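Winder -- README

August 8, 2025
By Afia Arthur

Print this page | E-mail this page

Hi! You've found the readme for Winder, which is the small pile of hand-held gripper recordings I've been making at home, plus the notes that go with it. I started in January with one goal (get an arm to put my stuff away for me) and I'm still a good distance from that, but the recordings are in decent shape now and a few people asked for them, so here they are.

What's in it

There are 2,895 clips, sorted into 44 folders, one folder per session. Each session has a plain text file called notes.txt. Please read those! Some of them just say "fine", but others tell you that I swapped the finger pads halfway through or that the clock drifted, and you'll want to know that before you train on anything.

The tasks are all pick and place. Pick something up off a table, put it in a box, take it out of a box, move the box over. Snacks in packets, bottles, remotes, whatever was lying around. I didn't tidy up first and I didn't use a green screen or a fancy light, so the backgrounds are busy -- beds, laundry, desks, the lot. My feeling is that a policy trained on a clean bench falls apart the minute it meets a real room, and Levente Fodor has been arguing the opposite with me for months.

How the folders work

Every folder has video, jaw width and pose. Jaw width is in millimeters. Pose is relative to the first frame of the clip, so don't try to line up two clips by their raw numbers (I did, and lost an evening to it).

The loader is called Climik and lives in the tools folder. Run it with --check first. It will complain about folder 34, where the pose file is two lines short. I know, it's on my list.
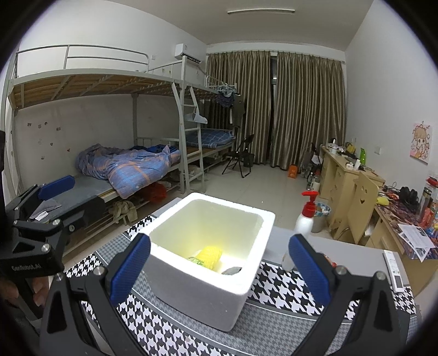

Boxes are the hardest bit, by the way. Coming in over a rim means both jaws have to clear the sides before you close on anything, and if you tilt even a little you end up pinching the wall. My early attempts are full of that. I left the bad ones in and marked them "miss" in the labels, and Banafsheh Kazemi went through the labels a second time and fixed a bunch I'd gotten wrong. Thank you!!

Known problems

Shiny packets confuse the depth estimate. Version 2 of the labels uses different names for left and right than version 1 did, so don't mix them.

Using it

Take it, use it, break it. If you train something on Winder, send me a clip of it working, or of it failing, I like those too.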